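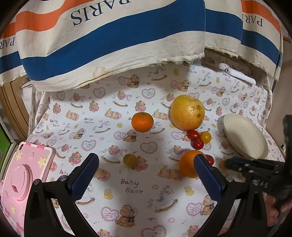 Old cloths in the kitchen: what to keep, what to cut, what to give away

At our November swap table we received more textiles than any other thing. People brought tablecloths, tea towels, beach towels, crib sheets, curtains and one very long piece of flannel that Kasun Dewan carried on his shoulder like a carpet. Most of it went home with somebody the same afternoon. But many members asked me the same question at the table, and I promised to answer it in the newsletter: is it all right to use such cloths near food, and how do you care for them?

I am not a textile expert. I worked for 14 years in the laundry of a small hotel, and before that I learned from my mother, who did not throw away any cloth until you could read through it.

Let me begin with the towels. A souvenir towel, the kind with the name of a city in big letters, is often thick and takes water well, and it is a pity to keep it in a closet only because the hem has started to fray. Frayed hems are easy. Cut the loose threads short, do not pull them, and then fold the edge two times and sew it by hand or with a machine. If you don't sew, Leilani Schumacher will do it for you at the next meeting, she has offered this very kindly and she asks only that the towel is clean when it comes to her. A pale brown stain on the white part is another matter. You can try to soak it overnight in cold water with a little washing soda. If it is an old stain it may stay there, and I would say let it stay. A towel can work for many years with a stain.

A big towel like this is very good under fruit. I put one on the counter when I come from the market, and I lay everything out on it before I wash and sort. A mandarin doesn't roll far on terry cloth. A pomelo or a big grapefruit sits well on it also, and you can turn it and look for soft places. Brown marks on the skin of a pomelo are usually nothing to worry about, the skin is thick and the inside is often perfect. Press with your thumb. If it feels firm and it is heavy for its size, keep it. If one place gives way under the thumb, eat that one first.

Now the children's prints. We had a whole pile of them, with bears and rocking horses and ducks, and I noticed that people touched them and smiled and then put them back. I think they felt it was strange to have a nursery cloth in the kitchen when there is no baby in the house. My own children are grown and I use such a cloth every week. The cotton for babies is usually soft and it has been washed many times, so it doesn't leave lint on the fruit or the glasses. Zubaida Bajwa uses hers to cover bread dough. Rafsan Khondokar made eight napkins from one crib sheet and his grandson now refuses all other napkins.

Some notes about washing, as I was asked:

Wash every second-hand cloth before the first use, even if it smells clean.

Wash kitchen cloths separately from clothes. Hot water is fine for plain white cotton. For printed cloth I use warm water, and for the first time I wash it alone — dark blue and orange can both run.

No fabric softener for towels. They become nice to touch and they stop drinking the water.

Dry everything completely before you fold it. A cloth which is folded damp will smell by the next morning and then you must start again.

If a cloth is too thin for the kitchen, please do not put it in the garbage. Cut it in squares and keep them in a jar under the sink, they are good for windows and for bicycle chains. If you have more than you can use, we have now a box for rags beside the door of the meeting room. Agnese Jaunzems takes it to the repair workshop, where they always need something for oil and paint. Only cotton and linen, please. Polyester doesn't soak up anything and they have to sort it out by hand.

What we still look for: plain white tea towels, tablecloths in any condition, and wide elastic. What we have too much of: pillowcases without a pair, and curtains with rubber on the back. If you have already brought us curtains of this kind, thank you, we are not angry, but please don't bring more until spring.

The citrus peel question came up as well, when somebody brought a bag of mandarins to share. Yes, you can dry the peel and put it between folded cloths in the closet. It must be really dry, so that it breaks when you bend it, and you should change it every month. I put mine in a small cotton bag so the oil does not mark the cloth.

The swap table opens again after the next meeting, in the same room. Bring your own bag, and if you bring cloths, please bring them washed and folded.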